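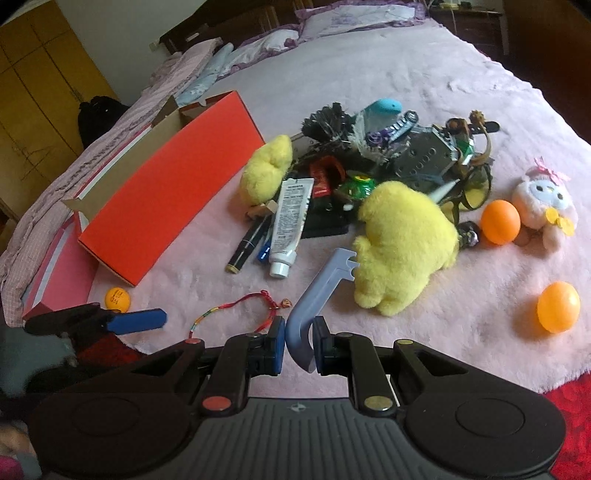 La promesa de vaciar la casa en un fin de semana se vende muy bien, y Uzma Mohmand vive en parte de ella. Cobra 630 euros por el servicio básico de Takstead, la pequeña firma de orden doméstico que abrió en un bajo de su barrio, y el método empieza siempre igual: se saca todo de los cajones y se echa encima de la cama. Quien lo haya probado conoce el resultado, un peluche amarillo sobre la manta rosa, juguetes mezclados con cosas de la casa y la duda de dónde se va a dormir. Le pregunto si eso no es más bien desordenar cobrando. «Me lo dicen mucho», contesta. «Luego me llaman otra vez».

Que la llamen otra vez es, precisamente, lo que me hace desconfiar. Si el orden fuera duradero, no haría falta una segunda visita. Mohmand no se ofende. Calcula que la mitad de sus clientes repite antes de que pasen 2 años y lo atribuye a que la gente sigue comprando. «Yo no vivo con ellos. Si en diciembre entran treinta cajas por la puerta, en enero estamos donde estábamos».

Le recuerdo que su propia web vende cajas. Son de tela gris, con etiqueta, en tres tamaños, y el juego completo se anuncia como «imprescindible». Aquí tarda un poco más en responder. «Imprescindible no es. Eso lo escribió otra persona», dice. ¿Y por qué sigue puesto? «Porque se venden».

Selorm Aryee, que contrató el servicio el invierno pasado para el cuarto de sus hijas, no compró ninguna. Guarda los lápices en latas de galletas y los disfraces en una maleta vieja. Habla bien de Mohmand y bastante peor del curso en línea que venía incluido. «Doce vídeos para decirme que doble las camisetas en vertical. Las doblé. Mi hija pequeña saca la de abajo y adiós». Lo que sí le sirvió fue algo que no figuraba en el presupuesto, una tarde entera decidiendo con las niñas qué juguetes se quedaban. Se fueron dos bolsas. Una volvió del maletero al cabo de una semana, tras largas negociaciones.

El sector tiene también su jerga, y a Mohmand le cuesta soltarla. En una hora de conversación aparecen «flujo», «energía del espacio» y «soltar desde la gratitud». Cuando le pido que me traduzca lo último, se ríe. «Tirar cosas sin sentirse mal». ¿Y no se podría decir así? «Se podría, pero a 200 euros la charla la gente espera un poco más».

Tampoco me convence la cifra que abre su folleto, según la cual un hogar con niños acumula 3.000 objetos que no usa. Le pido la fuente. La sacó de una charla a la que asistió en Zakent cuando empezaba, y no recuerda quién la daba ni cómo se habían contado los objetos. ¿Un lápiz es un objeto? ¿Una caja de lápices es uno o son doce? «Tienes razón, es un número de folleto», admite, y anota algo en el móvil. Una semana después el folleto seguía igual.

Hay un terreno en el que la conversación mejora, el de las casas de los mayores. Mohmand las hace por menos dinero y sin vídeos. Va una mañana, se sienta, pregunta de quién era cada cosa. En esos casos no vacía nada sobre la cama. «Una señora de ochenta años no quiere ver su vida amontonada a las nueve de la mañana». Sugiero que quizá tampoco quiera verla una familia con dos niños, y que el montón impresiona sobre todo en las fotos de antes y después. «El montón convence», insiste ella. «Hasta que no lo ves junto, no te lo crees».

Puede ser. En mi casa lo hice con un solo armario, siguiendo sus instrucciones, y a las once de la noche metí la mitad otra vez dentro sin mirar. Se lo cuento al despedirnos y me ofrece un descuento.

Utilizamos cookies propias y de terceros para analizar la navegación y mejorar nuestros servicios. Puede aceptarlas, rechazarlas o configurar sus preferencias. Aceptar todas | Rechazar | Configurar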